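Seduler: sleeve folding from hand-held gripper demos
Data card + readme, September release
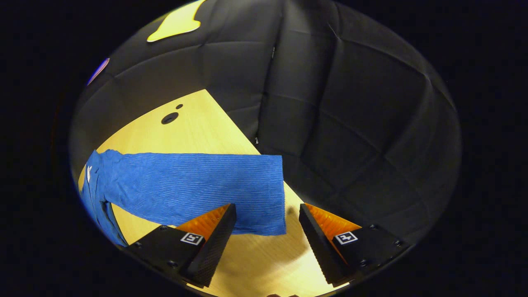

What's in it: 140 demos of folding the sleeves of a long-sleeved shirt on a table. One hand-held gripper, wrist fisheye only. No external camera, no force data. Collected by Kazue Nishimura and Noboru Sasaki at the Okabe lab. Questions to Kazue first, Noboru has the raw files.

Task
Shirt flat, sleeve out straight. Grab the cuff, lift, bring it across the body, let go. Then the other sleeve. Episode ends when the gripper is clear of the fabric. Re-grasps are allowed and stay in the data, flagged regrasp=1.

Split
125 train, the rest held out. Held-out list is in splits/val.txt, please don't reshuffle, the numbers below won't line up.

Folder layout
episodes/ one folder per demo
video.mp4 wrist view, uncropped, black border left in
pose.csv gripper pose, position in meters, rotation as quaternion (w first!!)
width.csv finger opening, from the tags on the finger blocks
meta.json shirt id, start side, regrasp flag, operator initials

Width
Comes from tag tracking only. If cloth covers a tag the value is interpolated and valid=0. Mostly happens in the middle of the fold when the sleeve bunches up over a finger. Train with the mask on. We forgot to once and the policy learned to half-close over nothing.

Method, short version
Image encoder + diffusion head, relative poses, 2 frames of history. Predicts pose and width together. Tried predicting width separately, grasps came late and missed the cuff. Also tried cropping the image to a square inside the circle. Worse. The cuff leaves the crop right when you need it, so keep the full circle.

Results so far
Full model folds both sleeves on most held-out starts. Without history it does the first sleeve ok and then hesitates over the second. Going from 1 to 4 frames of history didnt help over 2 and training got slower. Full table is in results/ablation.csv, the Bodier baseline is in there too but with its old action scaling, so dont quote that row yet.

Known problems
- pose drifts in some long episodes, the tracker loses itself when the view is mostly dark padding. List in notes/drift.txt
- cuffs pressed very flat are hard, fingers slide over the top layer. Same for the human operator tbh
- time offset between video and pose was fixed by hand for the early episodes. Should be fine, check if you do anything velocity based
- no short sleeves, no buttons undone, no inside-out shirts. Do not expect it to tranfer

To run
Convert with tools/to_zarr.py, then train.py with configs/sleeve.yaml. Needs the Utetti loader installed first or the import fails with a useless error.

TODO
redo the Bodier row
upload checkpoints (Noboru)
second table height, if we get the space back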